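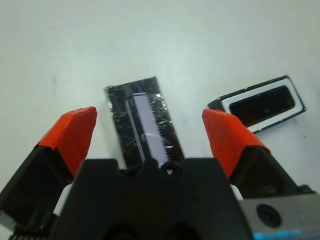
24 June 2020

Awake at ten to four again, and light already. I lay there listening to the pigeons and decided I would give the Hakura method until the end of the week and then stop, whatever the book says about the third week being when it "takes hold". I have noticed that it always takes hold in the week after the one you're in.

For the record, what I'm supposed to be doing: no screens after nine, no food after seven, feet in warm water for 15 minutes, then a cup of the Dai tea, then bed with the window open exactly a hand's width. Whose hand isn't stated. Then breathing in for four and out for seven, which makes me feel as if I'm about to go under a wave. I did it properly last night. I went off just after midnight, same as I do when I've had toast and watched rubbish until half eleven.

The tea is the part I resent. It smells like the bottom of a rabbit hutch and costs more than decent coffee, and the packet says it "supports natural rest", a phrase that I've turned over a good few times now and can't get anything out of. A chair supports natural rest. My neighbour swears by it, but she also swears by the copper bracelet and by that man on the radio, and she was a good sleeper before she ever bought a packet. She told me so herself last November, when I was complaining over the fence.

I did look up the study. The book mentions it on the back cover and again in the first chapter, "2057 people slept better", and I wanted to see what they'd slept better than. As far as I can make out they filled in a form on the publisher's own website. There's no mention of how many filled it in and slept the same, or worse, or gave up and went back to toast. I don't say it's a lie. I say I could get 2057 people to tell me they slept better after reading the gas bill, if I only kept the forms I liked.

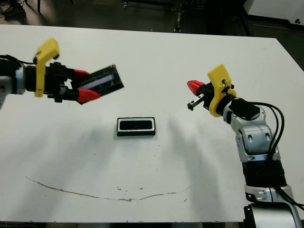
White table with the long scuff across it.

Rang the surgery this morning, mostly to be told something dull by someone sensible. Second in the queue for half an hour, then a nurse rang back after lunch. She said get up at the same time every day, don't lie there fretting, go for a walk in the morning, and come back if it's still bad in a month or so. That was the lot. It took her less time than it takes to boil the foot water. I asked about the tea and there was a small pause, and she said it wouldn't do any harm. I've been thinking about that pause ever since.

Walked to Tallel and back by the canal, partly on her advice and partly to get out of the house. My phone says 2965 steps one way, but then it gave me a flight of stairs on the towpath, so I take that with some salt too. Very warm. A lot of people sitting along the bank in twos and threes, well spread out, and a heron that let me get nearer than I expected. The café hatch was open but the queue went back to the bridge and I couldn't face it. Came home with a pink neck.

There's a leaflet on the mat from the Fuvness people, who now do a mattress. I had them down as window blinds. You get it for 10 weeks and send it back if you don't like it, rolled up presumably, down the stairs, round the bend where the bannister sticks out. I can see how that works in their favour. "Scientifically zoned" it says, with a drawing of a woman in five colours. I've put it in the recycling and then taken it out again to see the price, and put it back.

I will admit one thing, in fairness. On Sunday I slept until gone six and felt almost pleasant all day. I'd done the feet and the tea and the breathing. I'd also spent the whole of Saturday digging out the old currant bush, which had roots like a ship's cable, and could hardly lift my arms to clean my teeth. The book would claim Sunday. I think it belongs to the currant bush.

So tonight I'm leaving out the tea, keeping the walk, and going to get up at half six even if I've been awake since ten to four — the nurse was firm on that. Window open as wide as it goes, it's far too hot for a hand's width.

Need milk and something for the neck.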